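**Bench hands wanted — Sunby Computer Refurbishing, evening shift**

We take in office computers that other people have given up on, and we make them somebody's problem again. Sunby needs 2 people to join Nuanchan Srisuk at the teardown bench, starting in July. It's part-time work, up to 30 hours a week, and no one will ask where you see yourself in five years.

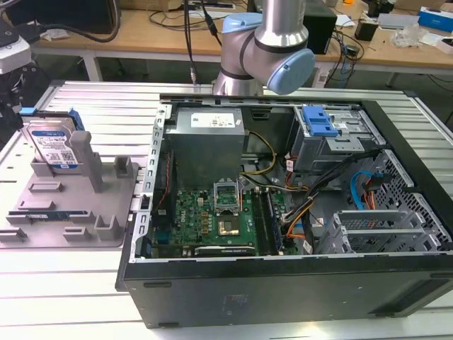

Teardown is the bulk of the job. You open the tower, pull what can be pulled, and keep it in order so Anas Amrani can test it without sighing. Processors come out early, so you should know what an open socket with the bracket up looks like, and why your sleeve has no business near it. Hard disks stay in their blue carriers and stand upright in the gray tray to the left of the machine. Stacking them flat is how we met the last person's replacement. Cables get tucked back, even the yellow ones, which have opinions.

We have 500 desktops to get through before the lease on the storage unit runs out, and most are the same kind of dull black box. If that sounds soothing, keep reading.

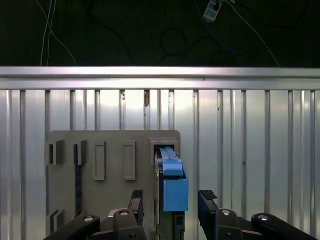 *Photo: Lorena Aravena / Sunby*

You'll also share the upkeep of the work area. The gray holders get wiped down, and loose cables behind the rail are a standing project — bring patience, or a bag of ties.

**You should have**

- steady hands and your own reading glasses, if it's come to that
- some experience inside a desktop computer, paid or otherwise
- a tolerance for Mirta Pereyra's radio

No degree needed. Send a few lines about the last thing you took apart, and whether it went back together, to Leonie Merrick at the Sunby front desk. Drop-ins are fine after 2 p.m.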